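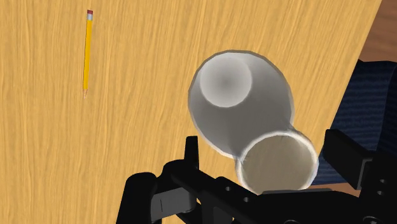
Recording a pick-and-place demo in the Urkar simulator

These steps cover driving the arm by remote control and saving a run the trainer will accept. You need Urkar installed and a hand controller paired with it.

1. Load the dining table layout and press Home. Wait for the arm to stop before you touch the controller.

2. Open two views, wrist and room. Use the room view for the long moves and the wrist view for the last bit of the approach. Depth is hard to judge from the room view alone.

3. Start recording, then bring the open gripper down over the object. Go slowly. Jerky motion gets copied along with everything else.

4. Close on the narrowest part you can reach. For a vase, take the neck. Hold still for 2 seconds after the fingers close, then lift straight up.

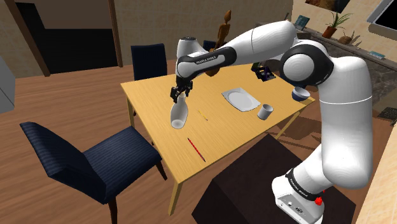
5. Carry the object high enough to clear the rest of the tableware — the plate and cup are easy to clip on the way across. Lower it, open the fingers, and back away before you stop recording.

6. Replay the run. If you bumped something or dropped the object, delete it and record again.

Keep each run under 3000 steps. Longer files still save, but the Gethin trainer skips them. Keyvan Soltani's set has 622 runs, all recorded this way, and loads without changes.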